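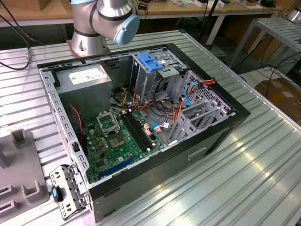
One reader, aged ten, wrote to ask whether the arm gets bored, and if it doesn't, how it knows what to do next. The first part is quick to answer. A robot arm doesn't get bored, because it has no feelings to get bored with. The second part takes longer, and it is what this page is about.

How a Robot Decides Where to Reach
By the Veltgate Young Readers desk
March 23, 2020

A robot arm is made of metal, motors and wires. By itself it can't do anything. What tells it to move is software, which is another word for computer programs. A program is a long list of instructions, and somebody has to write every one of them.

At a workshop called Landeg, people are writing programs to help an arm take old computers apart. Old computers have useful metal in them, and many of their parts can be used again. Taking them apart by hand is slow work. The Landeg team wants the arm to do some of it.

You might think a computer would be easy for a robot. After all, a robot is run by a computer. But a program doesn't know what the inside of a computer looks like unless it has been taught.

Job one: looking

The first program is called Toltia. Its job is to look at a picture from a camera and say what is in it.

To a camera, a picture is only a big grid of tiny colored dots. Each dot is stored as numbers. Toltia has to work out which dots belong together. These gray dots are the power supply, the metal box that feeds electricity to everything else. Those green dots are the motherboard, the flat board that the other parts plug into.

Toltia learned by example. People took 1,590 pictures of open computers and drew outlines around the parts. They typed a name for each outline. Toltia studied these pictures many times over, guessing and being corrected, until its guesses got better. You learned to tell a cat from a dog in much the same way, only you needed far fewer pictures.

Some parts are easy. A power supply is big and has straight sides, and it often has a white label on it. Cables are hard. They bend, they cross over each other, and no two computers have them lying the same way. A red wire can go under a yellow one and come out somewhere else. Toltia still mixes up cables a lot.

When Toltia isn't sure, it says so. Next to each name it puts a score out of 100. If the score for a part is less than 62, the arm is not allowed to touch that part, and a person has to check.

Job two: knowing how far

Knowing what something is doesn't tell you where it is. Try closing one eye and touching the tips of two pencils together. It is harder than with both eyes open, because one eye is not very good at judging distance.

A camera that stays in one place has the same trouble. So the team measures exactly where the camera is and where the base of the arm is bolted down. Then a program can do the math that turns "this dot in the picture" into "this spot on the bench." Measuring like this is called calibration. If someone bumps the camera, even a little, it has to be done again.

Job three: planning

Now the arm has a place to go. It still needs a way to get there. The program that works this out is called a planner, and the Landeg team's planner is named Kevden.

Think about getting a glass from the back of a full cupboard. You don't push your hand straight through the plates. You lift it, go over them, and come down behind. Kevden has to plan like that too, but it must think about the elbow and the wrist of the arm as well as the end of it. The metal sides of a computer case stick up like walls, and the cage that holds the drives has corners that could catch.

Kevden tries up to 309 different paths before each move. It throws away every path that would hit something. From the paths that are left, it picks a short, smooth one. If none are left, the arm stays still and a message comes up on the screen.

Job four: moving

The last program is the controller. It sends signals to the motors in the joints, and it checks many times every second that each joint is where it should be. If a joint is a bit behind, the controller gives it a little more push. If it feels something hard where there should be nothing, it stops — fast.

You do this without thinking when you walk down stairs in the dark. Your foot expects a step. If the step isn't there, your whole body notices.

Try it yourself

You need a friend, a scarf for a blindfold, and a table with a cup and a few soft toys on it. Your friend wears the blindfold and is the arm. You are the software. Guide your friend's hand to the cup using only these words: left, right, forward, back, up, down, stop. You get 16 words. If the hand touches a toy, start over.

Then swap places. Most people find that they say "stop" too late the first time.

Words to know

Software: the programs that tell a machine what to do.
Calibration: measuring carefully so that the camera and the arm agree about where things are.
Planner: a program that finds a safe path.
Controller: a program that makes the motors follow the path.

Next time we will look at how a robot can tell whether it is holding something or has dropped it.

16 shares | 2 comments

Contact the Young Readers desk | © 2020 Veltgate | Back to top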